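Getting to Marnlow: what the directions leave out

The printed directions for the Marnlow cabins were written before the county renumbered the ramps, and the page on their website has the same mistake. I have driven there four times from the south and once from the east. These are the directions I now use, with the odometer readings I took on the last trip, November 2022.

From the south, stay on the highway past the Serkow exit. The old sheet tells you to get off at Serkow and follow the river road. That road still goes through, but it has been posted at a lower speed limit for most of its length and the second bridge is one lane with a signal. Take the next exit north. At the bottom of the ramp turn left, go under the highway, and stay in the right lane. The left lane becomes a turn lane for the truck stop with very little warning.

After the truck stop the road climbs. The pass is signed at 3,530 feet. My altimeter read 3,344 at the chain-up area just below it, which I mention only because the chain-up area is easy to miss in fog and the reading is a fair check on where you are. Between the chain-up area and the pass there is no shoulder on the downhill side. From February until the thaw the county may require chains even when the pavement looks bare at the bottom, and the sign announcing this is at the truck stop, not on the highway.

Over the pass, go downhill until you reach a T-junction with a stone wall facing you. Turn right, signed Radebe. The sign for Marnlow points left here and is correct for the village, but the cabins are on the other side of the lake and the two roads do not connect. From the T-junction it is 6 miles to the cabin road. Set the trip meter at the wall. 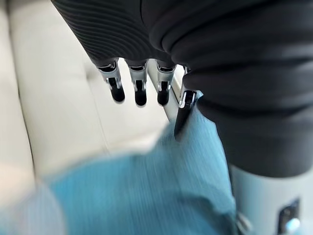
The cabin road is gravel and has no name sign. It leaves on the left, just past a cattle guard, and there is a reflector post on the near side only. Coming from this direction at night you will see the reflector late. Slow down at the cattle guard and turn as soon as you are across. The gravel forks twice, and the hand-drawn map in the welcome packet gets the second fork wrong. The way I remember the forks is to hold my hand as in the first photo, fingers hanging, three straight down and the one on the far right slanting in toward the others. The three are the driveways to the lower cabins and run parallel. The slanted one is the upper loop, which comes in from the right and meets them near the lake. If you are booked in the upper loop, keep right at both forks.

Parking is the next problem. Each lower cabin has one space, graded and level. The upper loop has pull-ins on a slope, and a long vehicle will hang out into the loop. Anything with a trailer should stop at the turnaround before the first fork. There is room there for two rigs if the first one parks parallel to the fence. The office does not say this when you book.

Fuel: the last reliable pump is the truck stop. Radebe has one, but it closes at six in the evening and does not take cards after the attendant leaves. The Jirnance store on the lake road sells propane and ice and no gasoline, despite the old canopy out front. I fill up at the truck stop going in and have never needed more than half a tank for a stay, including a drive into Radebe and back.

Phone coverage stops at the pass and comes back weakly at the T-junction. Download the map before you leave the highway. If you rely on live navigation it will try to send you down the river road again, and at the T-junction it will tell you to turn left for Marnlow.

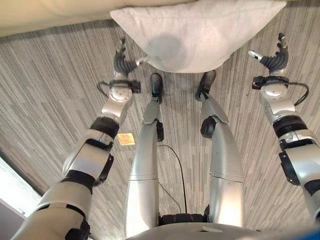

Marichka Pavliuk wrote in to say that the approach from the east has changed as well. According to her, the detour through Radebe is now permanent, the old ford is closed with concrete blocks, and the lake road has been repaved as far as the Jirnance store. She puts the added time at 50 minutes for anyone who follows the old sheet to the ford and has to turn back. She also says the cattle guard has been reset and is now much louder.

I have not driven the eastern route since the repaving, so take her version over mine. On my last run from that side the ford was open but rutted, and I would not have taken a low car across it. The trip meter method still works from the east if you reset at the Radebe post office, but I don't have a reading for it from there.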